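Print this page | E-mail this page

We use cookies to remember your settings. By continuing you accept our cookie notice.

Cleaning and re-zeroing the fingers on the Skiltent bench cell

December 1, 2020

These steps cover the two-finger gripper on the small-parts cell at our Lernmont shop. Do them every 1000 cycles, or sooner if thin parts start slipping.

Before you start, move the arm to the service position, press the stop button and hang the lockout tag. You need a lint-free cloth, isopropyl alcohol, a soft brush and the 8 mm gauge block.

1. Open the gripper fully from the pendant before locking out.
2. Brush the fingers from the base toward the tips.
3. Wipe the inner faces with a damp cloth and let them dry.
4. Check that both fingers are tight on their mounts.

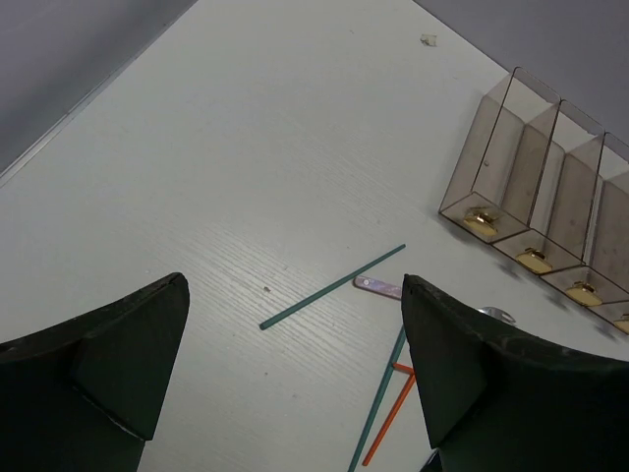
Wear is the next thing to check, and the wrist camera view is good enough for a first look. Save one still with the gripper open and compare it with the last one in the log. Light scuffs along the top edge of a finger, like those on the left one, can stay. Specks and scratches on the broad upper surface don't affect the grip either. Replace both fingers if a tip is chipped or an inner face is grooved. The part number for the pair is 2358.

To reset the zero, remove the tag, release the stop and close the fingers on the gauge block at low speed. The pendant should read 8.0. If it doesn't, open the Tool page, choose Set Width, enter 8.0 and save. Take the block out, close the fingers completely and check for 0.0.

Run three test picks on thin sticks with the force set to 425. If a stick turns as it lifts, clean the inner faces again before you raise the force. Write the cycle count in the log.

Related items
Replacing the wrist camera cable
Salehi pendant: backing up tool settings
Flodavov cell: April service notes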